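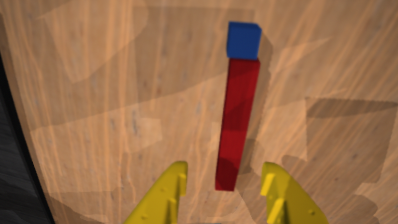 Latin America and Caribbean Desk - Climate and Water

Palomino's glacier office has moved uphill again, and so has the glacier

The town of Palomino, which sits at the bottom of a valley and has spent most of its history drinking the top of it, learned this month that the ice has pulled back far enough to need a new measuring stake. The old one now stands on bare gravel next to a sign that says "Edge of the Ice." Visitors like to have their picture taken with the sign. The ice has to be taken on trust.

The news came at a public meeting in the school gym, where Dayana Paucar, the hydrologist in charge of the valley's monitoring program, put up a chart with a line that went down. She had brought a second chart in case people asked about the first. It showed stream flow in the dry season, and its line went down too.

"I was asked to bring some good news," Paucar told the meeting. "The instruments are working very well."

The glacier lost 11 meters at its lower end between one October survey and the next, according to the program's summary, which was handed out at the door and soon put to use as a fan. That is more than in any year since the town began keeping its own records. The summary leaves room for error in the older numbers, which were taken with a rope by a man who also sold the rope.

For the 3906 people connected to the town's water system, the trouble has been slow and a little confusing. For several years a shrinking glacier gave them more water, as the melt ran off faster than it used to. The town council of the day took this for good management and put up a fountain. The extra water has now tapered off, and the fountain runs on public holidays, if the holiday falls in the wet season.

Consuelo Ospina, who runs the water utility, said the system depends on melt mostly in the last weeks before the rains, when the springs are low and the fields are thirsty. In those weeks the utility has already gone to two shifts, with the upper streets getting water in the morning and the lower streets in the evening. Residents on the middle street have asked for a ruling on which they are.

The plan put forward at the meeting has a small reservoir at the old lake bed, repairs to the leaking main under the market, and the return of a set of stone channels that once carried rainwater across the slope and let it soak into the ground. The channels were dug by the great-grandparents of people in the room. They were filled in by the grandparents, on expert advice, to make room for a road. The road has since washed out in three places, all of them where the channels used to be.

Ospina said the main should come first. The utility thinks it is losing a good deal of water between the treatment tank and the first houses, though it would need to buy meters to know how much, and the money for meters was spent on fixing leaks.

Efraín Agudelo grows potatoes on the north side of the valley and has planted higher every few years, following the cooler air up the hill. He told the meeting that he is now farming land his father used only for cattle, and that the frost still comes, only at times when he isn't ready for it. A late cold snap took half of one field. The heat a few weeks afterward brought beetles to the other half.

"My father used to say the mountain gives you a calendar," Agudelo said. "I would like to see the new one."

The most heated part of the evening had to do with Bulletti, the engineering firm hired to study the lake that has formed behind a ridge of loose rock where the ice used to be. New lakes of this kind are a worry across the Andes. A slab of ice or a rockslide can drop into one, push a wave over the top and send it down the valley with everything it picks up on the way. The firm's draft report calls the risk to Palomino "moderate, with caveats." The caveats fill an appendix longer than the report.

Fredy Quintero, a council member whose house stands on the flat ground by the river, asked what moderate meant. He was told it was the level between low and high. He asked to have that put in the minutes.

The firm wants to cut a drain through the ridge to bring the lake down by 2 meters. It also suggests a warning siren. The town owns a siren already, left over from an earlier project, and tests it at noon every day, with the result that most people in Palomino take it as a signal to go and have lunch. Paucar asked whether a different sound might be found. Several were offered from the floor.

Money is the usual difficulty. The regional climate fund has set aside enough to pay for 100 percent of the design work on the reservoir and none of the reservoir. A second application, for the drain, came back because the form asked for the name of the glacier, and the name on the town's papers doesn't match the one on the national map. The town calls it Skudach, after a surveyor's note that may have been a misspelling to begin with. The map shows it as part of the Skovness ice field, a name that turned up in an atlas long ago and has held on better than the ice.

Sheyla Castaño, who teaches science at the secondary school, has her older students reading the rain gauge on the roof each morning and posting the totals at the front gate. Their records have filled two gaps in the official series, both from times when the official gauge was away being repaired. Castaño asked the council whether the students could have a proper logbook. The request was passed to the budget session, where it will be heard after the siren.

The council voted to go ahead with the repair of the main, to start clearing the first stretch of channel before the rains, and to ask Bulletti for a version of its report with the caveats in the middle. The vote on the drain was put off until the fund accepts a name. Quintero voted against putting it off and then asked what time the meeting would end, as his street had water only until nine.

The measuring stake is to be moved when the path dries out. Paucar said the sign will stay where it is for now. There is no line in the budget for signs, and she expects any new one would have to be moved as well.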